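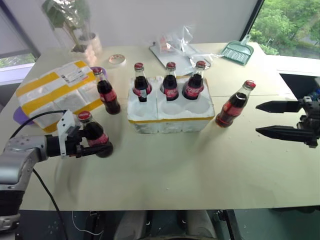 Six glass bottles of Coca-Cola and a white foam carrier, back row filled.

The case for the molded foam bottle carrier

Corrugated dividers have become the default for shipping glass in small quantities. Most packing guides written for small shops recommend them, most suppliers list them first, and anyone who still orders molded foam is expected to explain the choice. My view is that for six glass bottles going to one address, the two-by-three foam block remains the better package, and that the usual comparison between the two is made on the wrong basis.

The usual comparison is unit cost. A divider set arrives flat and costs less than a molded block. It also takes up far less shelf. These points are correct and I do not dispute them. A small packing room that stores foam is mostly storing air. At Winbridge, where I set up the packing line for a mail-order drinks shop, one month's supply of blocks was 224 pieces, and they filled a rack that would have held dividers for the rest of the year. The owner raised this at every meeting we had, and she was right to.

What unit cost leaves out is the number of decisions the packer has to make. A divider cell is a square hole. The bottle is round, and tapers toward the neck, so it touches the cell wall only along narrow lines and only over part of its height. The upper part is free to move. To stop it, the packer adds paper, and how much paper is a judgment made again for each bottle. Late in the afternoon the judgment gets worse. I have opened returned cartons from a single shift in which one had neck paper packed hard enough to bow the dividers and the next had almost none.

A molded recess removes most of that. The curve of the foam follows the curve of the glass, the contact area is large, and the bottle is either seated or it isn't. If it is not seated, it leans, and a leaning bottle is easy to spot from across a table. With dividers, a badly supported bottle looks the same as a well supported one until the carton is shaken.

I put a good deal of weight on this. Inspection in a small operation is a glance before the lid closes. A package that shows its faults at a glance is worth more than one that has to be checked by hand.

Loading order

There is less agreement about how to fill the block than one might expect. I load the back row first, left to right, then the front row. The reason is reach. With the front row occupied, the hand going to the back has to pass over three caps, and the forearm tends to catch them. Filling by columns, front and back together, has its supporters, who argue that it keeps the weight even from left to right. On a flat table the block does not need to be kept even. It needs to be kept still, and a half-filled back row does not tip it.

Hold the bottle by the body, over the label, and lower it straight. Holding by the neck is faster and produces more leaning bottles, as the base swings and catches the rim of the recess. Once the rim has been struck a few times it starts to shed beads, and the beads get under the next base. Blow them out before reuse. A bottle sitting on two beads will stand slightly proud and will be the one that touches the lid.

Crown caps deserve more attention than they get. The cap edge is a hard ring at the top of the tallest part of the load. If two bottles lean toward each other inside a carton, the caps can meet, and a cap that has been knocked sideways may hold its seal or may not. The glass is often fine. The customer receives an intact bottle of flat cola and writes in about it, and the complaint is logged under product quality when it belongs under packing. I suspect that breakage figures in general understate transit damage to carbonated drinks for this reason, though I have no good way of measuring it.

Tape

Tape on foam is a separate argument. I favor a single strip in a strong color along one edge, always the same edge, so that the packer can tell front from back without turning the block. Clear tape does the same mechanical job and gives no orientation. Two strips are a waste. Tape should not cross a recess, since the adhesive picks up dust and then marks the label. Once tape has been peeled from foam it takes a skin of beads with it, so put it on square the first time and leave it.

The carton

The block does little without a carton that fits. Ours was supplied by Sultau with an inside height of 240 mm, which was short for some of the bottles we handled, and for two months the shortfall was made up by pressing on the lid. It should have been rejected on delivery. A lid under load transfers every stack above it to the crown caps. We moved to a taller board and a flat foam pad, and the complaints about dented caps fell off. The pad was an extra cost and I would pay it again.

On the objection about waste

The strongest objection to foam is disposal. Many households cannot recycle it at the curb, and a corrugated divider can go out with the paper. I accept this as a real disadvantage. Two things reduce it. The first is that a block in good condition can be used again, many times, if there is a route back. We ran a return offer within delivery distance, and 715 blocks came back over one summer, most of them fit for use after a brush and a wipe. The second is that a broken bottle has a footprint of its own: the glass, the contents, the soaked carton, the replacement and the second trip.

For long distances with no return route, the balance shifts. Molded pulp is the obvious candidate there. The Wundari pulp trays I have tried hold a bottle nearly as well as foam when dry and noticeably worse after a night in a damp van. I would use them in July and hesitate in November.

Above a certain volume the argument changes again. A shop sending about 2000 cartons a month can afford machine-set dividers with consistent fill, and the variation I complain of mostly goes away. Below that, with one table and two people packing between other jobs, I would still order the foam and find room for the rack.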